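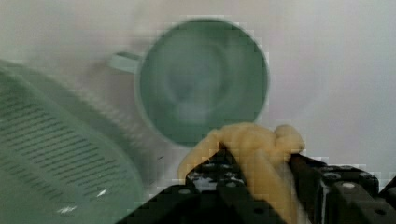
Radomir Ionescu: Mine did exactly the same thing with the tea smell! Washed it twice, left it upside down overnight, and the next morning it smelled like February at my grandmother's. Have you tried baking soda yet, or only dish soap?

Ticket 545 – Rerwood kitchenware help
Item: ceramic mug, pale green
Also listed: plastic colander, light green
Status: open, waiting on customer

Customer reply, Sun 14 October
Only dish soap so far, so thank you, baking soda it is! I went with 2 spoonfuls in warm water, filled right up to the rim, and left it on the counter while I made lunch. The smell is much weaker already. I drank plain hot water out of it afterward as a test (very glamorous) and could only just taste the old smoky tea.

The colander is the other half of this. Starch from the noodles dries in the slots and the sponge slides straight over it. I tried a toothpick and gave up after one row. I love this thing, it drains so fast, and I'd really like to get it properly clean without scratching the plastic.

Support reply, Halás
Great progress on the mug! Please do one more soak with a fresh mix, then rinse and let it air dry right side up. Trapped steam can bring a smell back.

For the colander, skip the toothpick. Soak it in cool water first – hot water makes starch gluey – and then use a soft bottle brush from the outside in, following the direction of the slots. An old toothbrush is fine too.

Customer reply
Second soak done and the mug smells of nothing at all!! Cool water was news to me, I've been pouring the kettle over that colander for years. Most of the slots came clear with the toothbrush in 9 minutes. There's still a stubborn patch down near the base, which I'll soak again tonight.

Status changed: mug resolved, colander still open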